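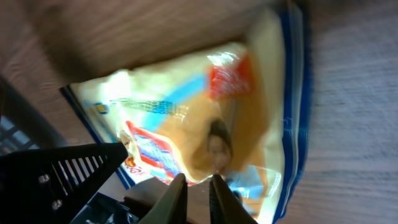

Slide 1. Wrist camera view, snack bag on the table.

Hi everybody, I'm Nuala Mulligan, I look after the handling cells at Wandlow, and I've got the slot between you and lunch, so I'll keep moving. (Leave slide 1 up for this whole first part.)

So this is what the gripper sees on its way to a bag of snacks. I love this one because it has pretty much my entire talk in it. Look at the shine. It's a crinkly plastic bag, it throws white highlights all over the place, and the red label near the top is half gone in the glare. Then look at the middle, over the printed snack. There's a face in there! Dark hair, faint, but it's a face, reflected in the plastic. Hold on to that, I'm coming back to it.

(Pause, let them find the face. Have some water.)

What I want to talk about is the house rules we wrote for soft packaging. Hard boxes have had rules forever. Bags, pouches, anything that crinkles, we were all just winging it, me included. We sat down in April and got it onto a single sheet, and there are 13 rules on it. I'm going to do four. The full sheet is in your folder.

Rule one, lighting gets written down. I mean which lamps are on, where they point, and whether the blinds are open. We used to write "normal lighting" on the setup card, which meant whatever the person filling in the card felt like that day. If your bag is glossy, move the lamp a hand's width and you've got a different bag as far as the camera is concerned. Now the card has a little sketch on it. It takes a minute. Please do the sketch.

(If somebody asks about polarizing filters: yes, we tried them, they helped on some bags, they made the picture darker, happy to talk after.)

Rule two, the approach check. Before the fingers close on anything soft, the arm stops short and an operator looks at the live view. You want both fingertips in view, like you have them along the bottom here, and you want to see the gap between them. If one tip is hidden, you back off and start over. Folks grumbled about this one, and okay, it's slow. Our test set was 624 picks on the Meren line and we did the stop on every single one of them. I was very popular that month.

We only drop the stop once a bag type has been signed off, and sign-off is per bag type. A new print run counts as a new type. A new size counts too. Ó Briain, who supplies our pouches, changed a seal on us and didn't think it was worth an email, so now that's in the purchasing terms as well.

Rule three, back to the face. Privacy! I know, you didn't come to a gripper talk for privacy. But we had a rule that said "no people in recordings," and everybody thought they were following it, because everybody was standing behind the camera. And then you point that camera at something shiny. So the rule now says people or reflections of people, and whoever reviews the recordings checks glossy surfaces first. Screens, foil, plastic, the side of a kettle. If there's a face you could recognize, it gets blurred, or you have that person's okay in writing before the recording leaves the building. I'd put this one in your own rules tomorrow even if you skip all the rest.

(Somebody will ask if a faint one counts. Say: our reviewers treat faint as yes, and they don't have to argue it with the engineer.)

Rule four, housekeeping on the table. One item in the pick area and everything else outside the tape. Look over on the far left, there's a dark gray thing with a grid pattern just poking into view. Under our rule, anything that shows up in the wrist view gets named on the setup card or moved. I don't much care which. What I care about is that six months later I can read the card and know what it was.

(Next slide is just the sheet. Don't read it out!)

Okay, what did it cost us? Setup went up, no point hiding it. A new bag type takes us nearly 60 minutes now with the card, the sketch and the review. Vandier, our integrator, wanted to trim that by reusing cards between cells, and we said no, the lamps are different in every cell. We're still going back and forth on that, so if you've found a decent way to share cards, come grab me, I really want to hear it.

(Questions. If it's quiet, ask who in the room has a written lighting rule. Then ask who follows it.)

Copies of the sheet are by the door, take two.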